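3. Materials and Procedure

3.1 Item pool

The item pool was drawn from the daily practice sets that applicants for clerical and bank officer posts use in the months before a recruitment test. Each set carries 15 multiple-choice items, and an item has one stem and four options. We took sets covering current affairs, general science and basic geography, and left out arithmetic and English usage, which are taught in a different way at the two coaching centers in the study. After repeats had been removed, 460 items remained.

Repeats were more common than we had expected. The same appointment or award often appeared in several sets within a week, with the options in a new order or with one wrong option replaced. Two items were treated as repeats if they shared a correct answer and could be answered from the same sentence of a news report. Fasil Gebreyes and Hortensia Arango made this judgment separately and met to settle the cases on which they differed.

3.2 Delivery of the items

Learners at the Stornemlow center answered on paper. Learners at the Van Acker center answered in Broltik, a browser-based quiz tool that shows one item at a time and does not allow a return to an earlier item. The paper group could go back and change an answer, so changed answers on paper were recorded separately and are left out of the response-time analysis. General science items came with a small picture where the source set had one. The technology items were the most heavily illustrated.

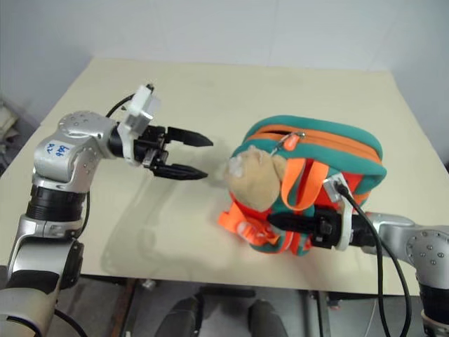
Figure 1. Two robot arms at a light beige tabletop.

Pictures were shown at the same size in both groups. They carried no information needed to choose the correct option, and a picture that gave away an answer was replaced before the first session. Items on appointments, summits and sports results had no pictures in the source sets, and none were added.

3.3 Aging of items

A current affairs item has a short useful life. An item about the holder of an office is correct only until the office changes hands, and an item asking for the latest winner of a prize is correct until the next award. We gave each item one of three labels: fixed, slow or fast. Fixed items, such as the chemical symbol for a metal, do not change. Slow items change over years. Fast items can change within months. All fast items were checked against news reports on May 20, 2024, and those with an outdated key were rewritten or dropped. No further changes were made to the pool once the sessions opened in June.

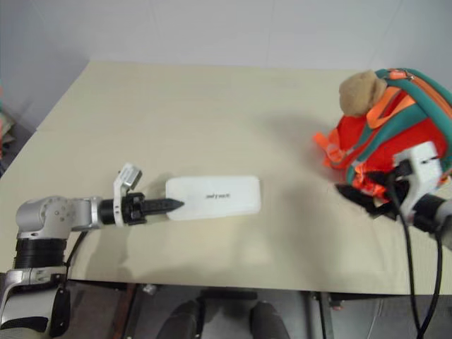 Labeling was done by hand, using a written guide of 8 rules. The rules look only at the wording of the stem and the key, and do not ask how hard the item is. Most disagreements came from science and technology items, where a stem can mix a lasting fact with a recent one. A stem on the parts of a robot arm, with its metal links, black joint rings and a camera module mounted on the wrist, was labeled slow. A stem asking which country had most recently opened a research center for such machines was labeled fast. When a stem contained both kinds of fact, the label followed the fact needed to pick the key.

3.4 Sessions

Each learner sat one set per session, with 30 seconds allowed for each item. The Broltik tool enforced the limit. In the paper group the supervisor called the time, and learners moved on together. Wrong answers carried no penalty, although several of the tests these learners were preparing for do apply one. Scores were entered in Drirkis, the record system already in use at both centers, and exported without names before analysis.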